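I've been selling the Braventhorpe regional health data pack for a while now, and people still write in asking what they get for their money, so I've finally rewritten this page from scratch. Grab a coffee — it isn't long.

## Braventhorpe Regional Health Spending Pack, Edition 2

The pack is a set of spreadsheets and a printed guide that let you compare public health spending district by district. I built the first edition for myself when I was covering clinic closures around Hekemberg and got sick of copying numbers out of budget PDFs at midnight. (Some of those PDFs were scanned sideways. I still get cross when I think of it.)

What comes with it:

- 184 district sheets, one per district, all laid out the same way
- a master table with spending per resident, beds, family doctors and ambulance stations
- a printed guide, spiral bound, so it stays open on your desk
- the notes file, where I list every figure I had to correct and where it came from

The sheets open in any ordinary spreadsheet program. If you use Irix for your maps, there's a ready-made file for that too, and the district codes match. Khumalo users need to import the master table by hand, but it's a two-minute job and the guide walks you through it on page 14.

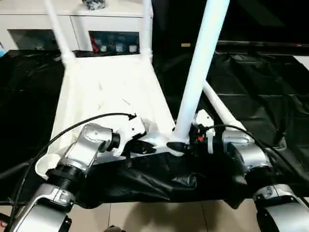
**Does the pack cover private clinics?**

Only where a district pays them to treat public patients. Those payments are in their own column, so you can leave them out of your totals if you want public hospitals alone.

Birsen Avcı checked the whole master table for this edition and sent me a very long list of fixes, mostly places where a district had moved its dental budget from one heading to another and made it look like spending had dropped off a cliff. Those years are now marked in yellow. Please don't chart them without reading the note first!

I should say what it won't do. It won't rank the districts for you. I tried a ranking in the first edition and took it out, because a big teaching hospital makes one district look rich when half its patients live next door. You can build your own, and the guide has a chapter on weighting, but I'd rather you picked the weights yourself.

### Ordering

| Item | Code | Price |
|---|---|---|
| Full pack, files and guide | BH-661 | $287 |
| Files only | BH-661F | $184 |

Students and small newsrooms, write to me before you order and I'll sort you out a lower price. If you already own the first edition, quote your old order number and the files are free — you just pay postage if you'd like the new guide.

Printed guides go out in batches, and the next batch ships in June. Files are sent by email the same day I see your order.

Page last updated 12 May 2018.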